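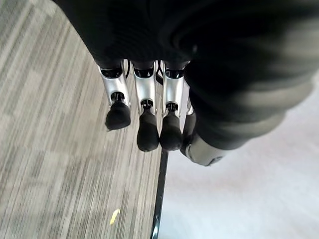 Budgeting for hands: planning notes from Drinau

Roman Grabowska plans equipment purchases for the Drinau test floor, where two-armed robots practice household jobs at a bathroom vanity. The largest line in the March plan is hands.

"People budget the robot and treat the hand as an accessory," Grabowska said. "On our sheet the hands have their own line, their own spares and their own service interval."

The interval is 1000 hours of operation. At 2000 hours a hand goes back to Zitammont for a full rebuild, and a spare takes its place. The plan allows for two spares.

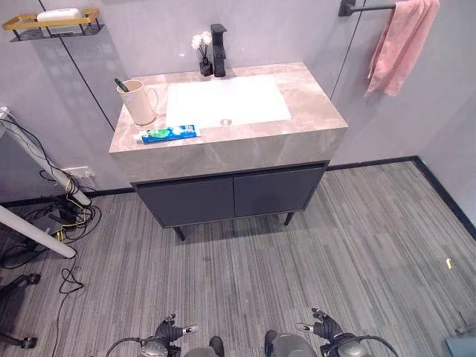
Fixtures come out of a separate account. A sink, a faucet, a cup and a toothbrush cost little next to the hardware, but Grabowska still lists them. "If the toothpaste tube changes size, the old runs are hard to compare with the new ones. I order the same stock every time."

Two suppliers quoted for the current round. Vlachopoulos had the lower unit price. Jodisik included fingertips and cables in the service contract - a cost the other quote left open - and was chosen on the total over the contract term.

"Fingertips are a consumable. So are cables, in practice. I ask for the price of both before I ask for the price of the hand." 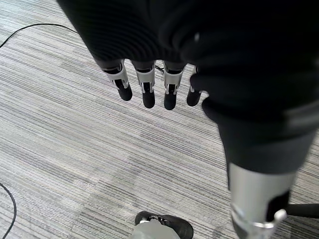

Lead time is the other constraint. Grabowska works with six weeks from order to delivery and places the spares order together with the main one. Floor space, power outlets and cable routing are reviewed at the same meeting.

Asked what was missing from the first version of the plan, Grabowska named operator hours. "We had the machine time priced and the people time at zero. It is now the second line on the sheet."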